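Comparatif de pinces, suite et presque fin

12 juin, enfin non, je mets la date comme il faut : 2023-06-12

Bon, je vous avais promis un retour sur les deux pinces et je l'ai fait traîner (pardon !). La Odard et la Drornholm sont passées sur le même bras, avec le même contrôleur Alvarado, dans notre petit rayon d'épicerie de Pesgate. Au total 293 essais, dont 141 avec la Odard, et j'ai encore mal au dos à force de ramasser des paquets de chips.

La Odard, je l'adore sur les bouteilles. Elle se centre toute seule, elle serre doucement, rien à redire. Par contre dès que l'objet est plat elle fait n'importe quoi, et les sachets mous, n'en parlons pas... J'ai changé les patins 3 fois, j'ai baissé la vitesse de fermeture, et j'ai fini par aller prendre un café.

La Drornholm est plus brute. Le réglage de l'effort est pénible, le câble sort du mauvais côté et le manuel a été traduit avec les pieds. Mais sur une anse, quel bonheur ! Doigts plats, prise franche, on referme et on soulève. Je commence toujours panier vide, ensuite je charge petit à petit.
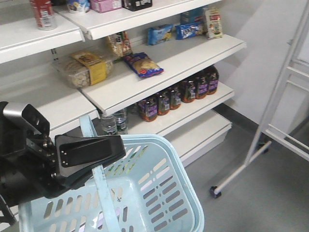
Sous mon billet de décembre, Bastet_77 écrivait que les doigts plats, c'est très bien jusqu'au moment où le panier chargé se met à pivoter autour de l'anse, et qu'il faudrait un revêtement caoutchouc. Je suis assez d'accord, j'en ai commandé un jeu en 2 mm. Reste à voir si la fermeture complète passe encore avec cette épaisseur, sinon il faudra refaire l'étalonnage côté Alvarado et là je sens que je vais râler.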